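**Clitelis takes its walking data outdoors**

The Clitelis navigation group has finished its first outdoor collection run at the Plindau wetland reserve, and the results look great. Over two weeks in July the team brought home 61 recordings of paths, bridges and trail edges, all of them meant to teach a small delivery rover how to stay on course in places where there is no curb, no lane marking and no map worth trusting.

Until now the group's learning system, called Burkis, had been fed almost entirely on hallways and parking lots. It got very good at hallways! Put it on a footpath, though, and it would slow to a crawl at every change in the ground. The answer was to go out and gather the kind of ground it had never met, with a person choosing the route and the steering recorded along with the video, so that each moment of the view comes paired with the right move.

Boardwalks were at the top of the wish list. Railing shadows are a wonderful problem for a system like this - a dark stripe across the planks can look a lot like a gap or a step, and the stripes shift all day long. The crew went over the same bridges in the early morning, at noon and again at five in the afternoon, under clear sky and under passing clouds, so that Burkis gets the same planks under very different light.
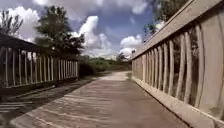 The ends of the bridges got extra attention too. Going from wood to open ground is where the older version hesitated most, and the crew recorded those few yards again and again, in both directions, at a stroll and at a brisk walk. They also made a point of drifting toward one railing and then correcting back to the middle. Perfect runs are nice to watch, but a system that has only seen perfect runs has no idea what to do once it's off center.

Labeling is now under way at the Kaewsai lab, where two annotators are marking walkable surface, railing and plant cover in every recording. Recordings with visitors in them are being set aside until faces have been blurred. The first training round on the new material is already running on the portion that's done, and early tests on held-out boardwalk video show far fewer false stops at shadows, which had everyone in the lab crowding around one monitor.

A second trip to Plindau is planned for the fall, when there should be wet leaves on the planks and much lower sun. The group would also like gravel, grass and a good long stretch of mud. Trail managers who have an interesting path and don't mind a slow-moving crew on it are welcome to get in touch through the Clitelis front desk.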